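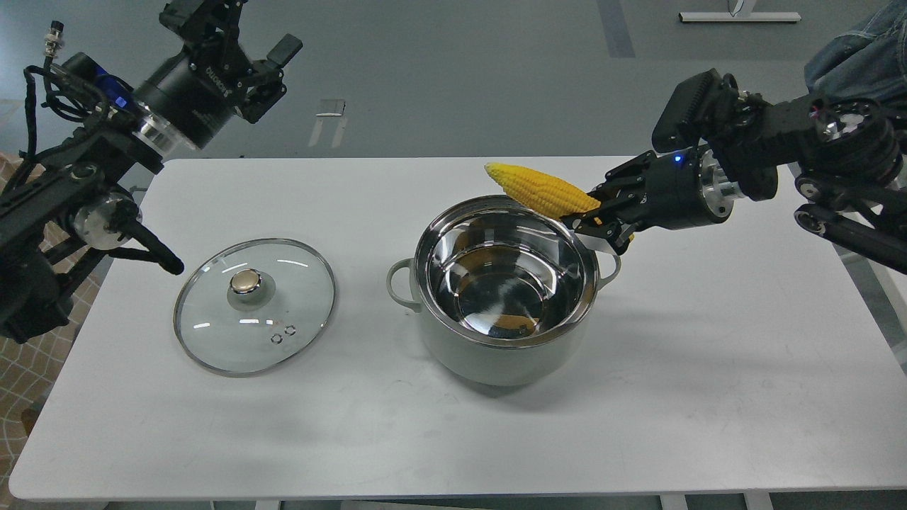
Chapter 7

Boiling: Corn, Pots and Plenty of Water

What you will learn in this chapter

How water carries heat into food
How to choose a pot that fits the job
When to use a lid and when to leave it off
How to buy, husk, cook and hold sweet corn
How to tell a boil from a simmer, and why a recipe cares

Words to know: boil, simmer, rolling boil, blanch, headspace, vent, kernel, husk, silk, starch

Boiling was probably the first thing you ever saw done on a stove. Someone put water in a pot, turned a knob, and a while later there was supper. It looks so plain that many cooking courses hurry past it on the way to sauces and pastry. We are going to slow down and stay a whole chapter, and we hope that by the end you will be as fond of a good pot of water as we are!

Corn is our main ingredient for the first half of the chapter. An ear of corn is a wonderful thing to learn on. It is big enough to handle easily, it comes in its own wrapper, it cooks in minutes, and it tells you right away how you did. Undercook it and it tastes grassy. Leave it in too long and the kernels get tough and lose their snap. Get it right and they pop between your teeth and run with sweet juice, and you will want a second ear before you have finished the first.

Later we move on to potatoes, eggs, beans and pasta, all of which behave differently in the same pot of water. The habits you pick up with corn will carry over to every one of them.

7.1 What the water is doing

Heat from the burner warms the bottom of the pot. The metal warms the layer of water resting on it, that water rises, and cooler water sinks down to take its place. Watch a pot closely and you can see this going on well before it boils. Faint ripples run through the water, then tiny bubbles line the bottom and sides. Those first small bubbles are mostly air that was dissolved in the water. The big ones that come later are steam.

At sea level, water boils at 212°F. Once it gets there, it stays there. Turning the burner higher makes the bubbles wilder and sends more steam into the room, but the water does not get any hotter in an open pot. This surprises a lot of people! A potato in furiously boiling water cooks at very nearly the same speed as a potato in gently boiling water, and the one in the gentle pot is much more likely to stay in one piece.

Up in the mountains the air presses down less and water boils at a lower temperature. In Utano, the hill town where our summer classes meet every August, the beans take noticeably longer than they do in our valley kitchen, and students who arrive trusting the clock on the package soon learn to trust their teeth.

Learn to name what you see in the pot:

Simmer. Small bubbles rise steadily and the surface trembles. Good for beans, soups, and eggs you want tender.

Boil. Large bubbles break all over the surface. Good for potatoes and most vegetables.

Rolling boil. The bubbles keep coming even while you stir. Good for pasta, and for starting corn.

7.2 Choosing the pot

A pot for corn has to be wide enough for the ears to lie down or deep enough for them to stand. Before you add any water, hold an ear over the pot and see how it fits. If it is too long, you have two good choices: get a wider pot, or snap the ear in half. Snapping is perfectly respectable, and half ears are easier for small children to manage anyway.

Next, think about headspace, the gap between the water and the rim. Food pushes water up when it goes in, and boiling pushes it up again. For corn, fill the pot a little over halfway. Four fat ears can raise the level more than you expect, and hot water running down the outside of a pot is both a mess and a hazard.

Weight matters too. A thin pot heats quickly but cools quickly when cold food goes in. A heavier one takes its time and then holds steady. For plain boiling either will do, so use what you have and save the heavy pot for the stews in Chapter 9.

In our teaching kitchen we use the Ostis stockpot for big batches and a smaller Stirar saucepan for eggs and single servings. Neither is anything fancy. We like the Stirar for its short handles, and the Ostis is simply large, with room for 16 half ears at a time.

7.3 The lid

A lid keeps heat and steam in, and a covered pot comes to a boil sooner than an uncovered one. Try it both ways with the same pot and the same amount of water, and write down your times. One group of our students needed 382 seconds to bring their small pan to a boil with the lid on. Your number will be different, and that is fine. What you want is to know your own stove.

Glass lids are a joy for learners. You can watch the bubbles build without lifting anything, at least until the glass fogs over. Many have small holes that let steam out. These vents slow down a boilover, though they cannot always prevent one, so stay near any covered pot with starchy food in it. Pasta and potatoes both give off starch, and starch makes a foam that climbs fast.

When you take a lid off, tip the far edge up first so the steam rolls away from your face and arms. Use a dry cloth or a mitt on the knob. Then decide where the lid is going to go before you pick it up. Set it flat on a clear, steady part of the table or counter, well back from the edge. With the knob up, the rim will leave a ring of water that wipes away in a second. With the knob down, the drips collect inside the lid, but it may rock. Try both and see which you prefer.

7.4 Getting to know corn

Sweet corn is picked while the kernels are young and full of milky juice. From the moment it leaves the stalk, its sugar begins turning to starch. Newer varieties change slowly and will keep nicely in the refrigerator for several days. Older ones are best the day they are picked. If you have a chance to buy corn at a farm stand in August, take it home and cook it that same evening. There is nothing else like it.

Look for husks that are green and snug. The silk at the top should be a little sticky, and brown at the ends is fine. Feel the ear through the husk, from the base to the tip. You want to feel full rows all the way along. Please don't peel the husk back in the store! Opened ears dry out, and your fingers can tell you everything you need to know.

To husk an ear, grab the leaves and silk together at the tip, half in each hand, and pull down hard. Break off the stem at the bottom. Rub the ear with a damp paper towel to catch the last threads of silk. Do this over a paper bag or out on the back steps, and cleanup will take no time at all.

Yellow, white and mixed ears all cook the same way. Color is not a good guide to sweetness, whatever your uncle says. Freshness and variety count for far more.

7.5 Basic recipe: Boiled corn on the cob

Serves 4

4 ears of sweet corn, husked
Water to fill a large pot a little over halfway
Butter and salt, for the table

Cover the pot and bring the water to a rolling boil over high heat. Take off the lid and set it aside.

Hold an ear by its thick end and bring it low over the water. Lower the tip in first, then let the rest slide down with tongs. Never drop it from a height, as the splash is boiling hot. Add the others one by one.

The boil will die down. Wait for it to return, then cook the corn for 3 to 5 minutes. Very fresh ears need the shorter time.

Lift the ears out with tongs, let each one drip over the pot for a moment, and lay them on a warm platter. Serve with butter and salt.

Notes. Salting the water makes little difference to corn, so we leave it out and salt at the table. Some families add a spoonful of sugar or a splash of milk. Taste a plain ear before you decide you need either one.

If dinner is running late, turn off the heat when the corn is done, put the lid on, and let the ears wait in the hot water for up to 10 minutes.

To try next: Zoëga butter. This is the house butter from our own classes. Mash a stick of soft butter with a pinch of smoked paprika, the grated peel of one lime and a little salt. Roll it up in wax paper and chill it. A slice melting down a hot ear is a very happy sight, and the leftovers are terrific on baked potatoes.

7.6 Kitchen practice

Work in pairs. One of you handles the food and the other keeps the notes, then trade places.

Practice A. Fill a pot halfway with cold water and heat it without a lid. Write down the time when you first see small bubbles, when it simmers, and when it reaches a rolling boil. If you have a thermometer, take the temperature at each point.

Practice B. Boil three half ears. Take one out after 2 minutes, one after 5, and one after 15. Taste them side by side while they are still warm. Describe the snap, the sweetness and the smell in your own words, and skip the word "good."

Practice C. Empty and dry your pot. Measure how much water it holds to the rim, then work out how much you should use for corn and how much for a pound of pasta. Tape the numbers inside your cupboard door.

Before you turn to Section 7.7, read the potato chart on page 281 and look again at the burn safety rules on page 122. Bring two potatoes of the same size to the next class, one waxy and one floury, with the skins left on.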